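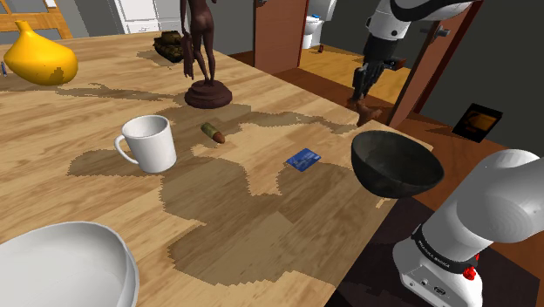 3.2 Reading the harbour panels

I came to Severino Vidal's harbour panels the way I suspect most people do, through a bad colour reproduction in the back of somebody else's catalogue, and I'll admit I didn't think much of them. Then I got to spend 15 days at Esholm with the real things (my favourite fortnight of this whole project!) and had to throw out most of a chapter.

Vidal painted 38 panels for the Trekus ferry terminal, and 31 of them survive. The catalogue groups them by subject: boats, sheds, the grey water. I tried that and got nowhere, so I went by the edges instead. Vidal carried the paint around the sides of the board on almost all the early ones, and you can follow the underlayer there – a warm ochre at first, then a colder green that creeps in once he starts leaving the dock workers out. Figure 1 shows the order I settled on, with the two Sirnavus panels placed last.

Those two gave me the most grief. Unnithan's essay puts them at the start of the series on the strength of the signature, and it's a fair argument, but the signature sits over a varnish layer and I can't see how to get around that. The ground is green right to the corners as well. I went back in August for another look and came away feeling the same, only more stubborn about it.

Figure 1. Proposed sequence of the surviving harbour panels, ordered by colour of underlayer. Dotted lines mark placements that differ from the catalogue.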